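Redoing the towels in the small bathroom

29/01/2025

The small bathroom is the last room I had left on my list from September. We got the walls done first and then I stopped, the way I always do when the big job is over and only the small ones remain. For months the towels lived on the edge of the tub and on the door handle.

The walls

The panels are a pale grey with a cloudy, marble-like pattern. I ordered them from Proncombe after looking at tile for a long time and deciding I did not want to clean grout anymore. There is one vertical seam in the middle part of the wall. I noticed it every day for the first week and I don't now. The panels wipe down with a damp cloth and a little dish soap.

The bar

I bought a dark grey metal towel bar from Kullside. It has a square mount at each end and a round rod between them. The paper template in the box was a little off, so I measured from the floor with a tape and marked the wall with a pencil. I put the bar at 135 centimeters, which is higher than the old one. The old one was at 88 and the bottom of a bath towel always ended up behind the wastebasket.

Drilling took most of a morning. I put masking tape down first, started with a small bit, and went up a size. The anchors went in fine on the right. On the left I had to take one out and use a longer one. If you do this, buy a spare pack of anchors before you start. The hardware store is a 38 minute round trip for me and I made it twice.

The towels

I sorted everything in the closet. Thin ones went in the rag box, and I kept the pink terry set from Bakerska because it is still thick and it dries fast. I thought about buying grey to match the walls, but I like the pink against it. I wash them warm with no fabric softener, and I shake each one out before it goes in the dryer.

I have been keeping the towel on the left part of the bar, which leaves the right half free for a second one. Folding it in thirds looks nice but the middle stays damp, so now I just put it over the rod, spread it out, and pull the corners down.

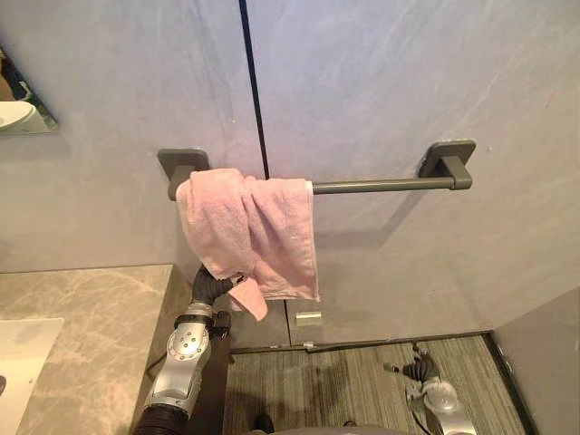 Still to do

The hook for the bathrobe is in a drawer. I bought an Obi bath mat too, and it is slightly too wide for the spot by the tub, so it will probably go back. The shelf over the toilet needs a second coat of paint.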